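Speaker notes: Getting a community choir ready for a big sing
Kirkthorpe Choral Weekend, afternoon session
Slot: 40 minutes, then questions

OPENING (keep it loose)

Good afternoon, everybody. Start with the hum. Give them a D, let it settle, then split the room down the middle and have the left side slide up to an A. Hold it longer than feels comfortable. Then stop and let them hear the room!

Say: you just did the hardest thing in choral singing, you listened to the person next to you. Everything else today hangs off that.

Quick hands up. Who sings? Who conducts? Who got talked into running the whole thing because they own a keyboard? (I'm all three, and I love it.)

WHERE I'M COMING FROM

I run a choir with no auditions. In February we joined up with other choirs for one concert, 133 singers on the risers, and plenty of them had never read a note of music. We sang in a hall with 300 seats and the singing was wonderful. Really wonderful, especially the quiet parts, and quiet is what big amateur choirs are supposed to be bad at.

Play clip 1 here, the last page of the Stastness setting. Don't talk over it. I always talk over it.

Point out after the clip: the altos are carrying that ending. The tune has gone, the sopranos are sitting on one note, and the altos have the only line that moves. Ask the altos in the room to take a bow.

PICKING THE MUSIC

Choose one piece they can sing well on the first night. A round is perfect. People go home happy and they come back.

Choose one piece that scares you a little. Ours was the Đoàn lullaby arrangement, in Vietnamese, five flats and a tenor part that sits right on the break. We learned it by ear over several weeks, one phrase at a time, with the words spoken in rhythm before anyone sang a pitch. By the end they had it from memory, and they sang it better than anything they were holding in a folder.

Leave out the medley. I know. You have a medley you like. Leave it out and sing two whole songs.

Check the copies early. We have a library of about 2,000 single sheets in boxes and I still came up short on bass parts.

CONCERT DRESS

Keep this section brief, it can eat the whole session. Tell people what to wear in the first letter home and then don't change it. All black is the easiest thing to ask for and most singers already have something. Ask for long sleeves, and for no perfume, which matters a lot when people are standing shoulder to shoulder. Folders black as well. Empty your pockets before you go on, keys and phones especially.

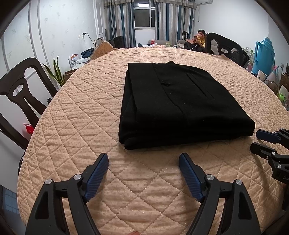
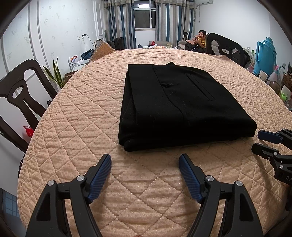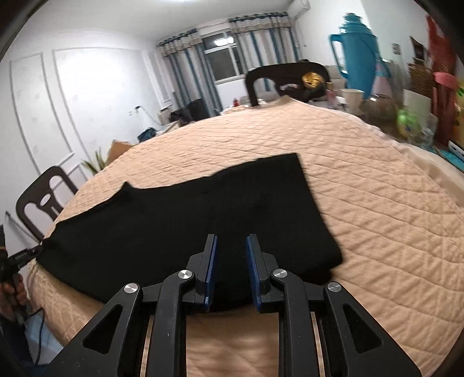
WARM-UPS THAT EARN THEIR PLACE

Get the room standing. Demo all of these, don't describe them.

Shoulders up, hold, drop. Twice.

Hiss on a slow count of eight, then twelve. Watch for raised chests. Laugh if it falls apart, it usually does the first time.

Lip trills from G up to D and back, moving up by half steps. Stop when the faces get tense, whatever the keyboard says.

"Many men" on five notes down. Listen for the vowel on "many." Half the room will sing it wide and bright and half will sing it tall. Have them copy each other, then meet in the middle. You can hear the tuning fix itself, and it gives me goosebumps every single time.

REHEARSING THE JOINS

Big point, slow down for this one.

Most of us start at bar one and go until something breaks. So bar one gets sung every week and the last page gets sung twice. Try starting with the last page. Then the page before it, running into the last page. Every run now heads toward music they know, and the sound gets bolder as they go.

Clip 2: Lalance Singers, the same eight bars at the start of a rehearsal and at the end of it. Ask what changed. Somebody will say tempo. It's breath! Same tempo both times, I checked with a metronome.

Mention staggered breathing: never at the bar line, never when your neighbor does, sneak back in softly.

IF THERE'S TIME

Seating in quartets instead of sections. Nerve-racking for one week, a treat after that. Do it with the round and let them find their own four.

Page turns. Fold the corner, turn early, memorize the two bars across the turn.

LAST THING

Hand out the round. Teach it by ear, line by line, no piano. Four groups, entries from the front. Bring them off one group at a time until only the back row is singing, then take questions from there. Spare copies are in the blue crate by the door, and please put them back when you leave.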